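**Blue tab on a yellow can – will it come off paint, or do I repaint the whole thing?**

Posted by Flor Tello in Household & Craft Help

Hi all! I'm putting together a play store for my daughter's preschool class in Asville and I've been saving cans since March, because I wanted the shelves to have proper things on them and not only the plastic fruit that came with the set. Most of what I have is soup cans with the paper peeled off, and those have been easy. Soak, scrub, file the rim a little, done.

The one giving me trouble is yellow all over with a silver top, and it has a blue pull tab still on it. The kids LOVE this one. It goes in the pink cup, out of the pink cup, under the table, back on the shelf. So of course the yellow is getting scuffed. There's a little dark spot up near one end and a pale scuff further down the body, and the color has gone sort of mottled in general.

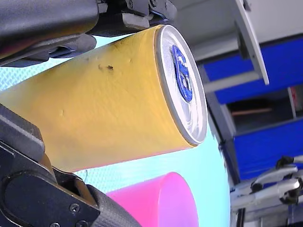
I tried a damp sponge and dish soap on the pale mark and it didn't budge. Then I tried baking soda paste on a patch nobody will look at and I think I took some of the shine off, so I quit before I made it worse. My husband says leave it, it's a can. But we have an open house coming up and I'd like the store to look nice!

So, three things:

1. Is there anything that lifts scuffs off a painted can without dulling it?
2. If I have to repaint, do I mask the lid and tab or take the tab off first?
3. Is the tab a problem with four-year-olds? The can has never been opened, if that matters. It's lighter than a soup can but there is something in it.

Thanks a million – Flor

---

**Answer from Luminița Dinu** (marked helpful by 7 people)

Oh I have been down this road, we had a play grocery in our church nursery for years and I was the one who kept the cans going.

Start with the dark spot, because that may only be something stuck on. Put a dab of plain cooking oil on a soft rag, hold it there a minute, then wipe in one direction. If color comes up on the rag and it's yellow, stop! If it comes up dark, keep going, and wash the oil off with dish soap after.

The pale scuff is a different story. Pale usually means the top layer of color is gone or roughed up, and no cleaner is going to put it back. I've had luck with a white art eraser on the lighter ones (the soft kind, not the pink kind with grit in it). Rub gently and check every few strokes. Skip the melamine sponges, they're a very fine sandpaper and you'll get the same dull patch you got with the baking soda.

If you do repaint, mask the lid. Run painter's tape right up under the raised rim and press it down with your fingernail, then cover the whole silver end with a scrap of paper. Wash the can, let it dry overnight, scuff the entire body lightly so the new coat has something to grab, and do thin coats. I did 4 thin ones on mine and it came out smoother than the store ones. Use a paint that's labeled okay for toys, and give it several days before it goes back to the kids, even when it feels dry.

Please leave the tab alone while you're working on it. I snapped one off trying to be neat and it pulled the score line open just enough to leak, all over my good towels.

---

**Answer from Horațiu Văduva**

just get another can. it'll look like that again in a week

---

**Answer from Ezequiel Zavala**

Luminița covered the paint, so I'll take your third question.

I wouldn't give a sealed can with a working pull tab to that age group, full stop. Kids get those open faster than you'd think, and the edge inside is sharp. If you want to keep this particular one, open it from the bottom with one of the side-cutting openers (the kind that leaves a smooth edge), empty and wash it, then glue the bottom back on with epoxy. That way the top stays pretty. For the tab, a bead of clear epoxy underneath so it can't be lifted. It still looks like a tab and they can still run a finger over it.

Check the glue now and then. Ours let go after one very enthusiastic game of bowling.

> **Flor Tello:** Thank you both!! The oil got most of the dark spot. Going to do the epoxy on the tab this weekend and I've put the can up high till then – there were tears.

> **Luminița Dinu:** Glad it worked! Send the kids my apologies.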